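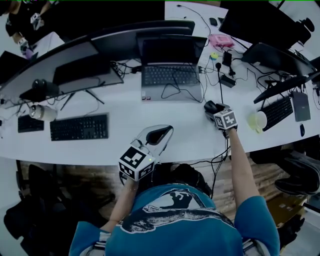
A black computer mouse on a curved white desk.

We use cookies to remember your settings. Accept | Manage choices

Liltuvton Rovers

Liltuvton Rovers is a semi-professional football club based in Liltuvton. It was formed by the merger of Sollow Athletic and Retamal Town, two clubs which had shared a ground and, by most accounts, a set of debts. The club describes itself as "supporter-led", a claim that depends on how the word is read. Supporters hold 300 of the 1,725 voting shares. The family trust of former chairman Uriel Maldonado holds 900, enough to carry any ordinary vote alone.

Ownership

The trust has said several times that it is willing to sell. No asking price has been published, and no bidder has ever been named by the club. Local reports linked the kit sponsor, Netell, with a takeover one August, but the firm said only that it was "happy with the present arrangement". The story came back the next season with much the same wording.

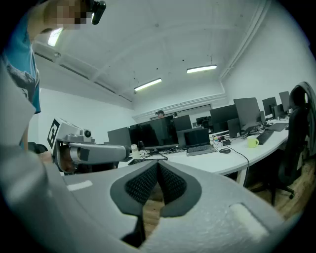
The remaining shares are spread among former players and small traders, few of whom attend meetings. A plan to give supporters a seat on the board was approved in principle and has not been heard of since.

Ground and attendance

The club plays at Sollow Road. Its record gate is usually given as 1,725, a figure that matches the number of shares exactly and may be a copying error. The highest attendance found in the league's own returns is 729 — for a cup tie that Rovers lost.

Honours

The club website lists two league titles. Both were won by Retamal Town before the merger.

Comments (3)

oldretamal: The gate against us in the cup was nowhere near 729. I was there and you could hear the linesman breathing.

Pat G: Who wrote the ownership bit? The trust has put plenty of money in and gets no thanks for it.

sollow_end: Plenty of loans, Pat. Look at the accounts.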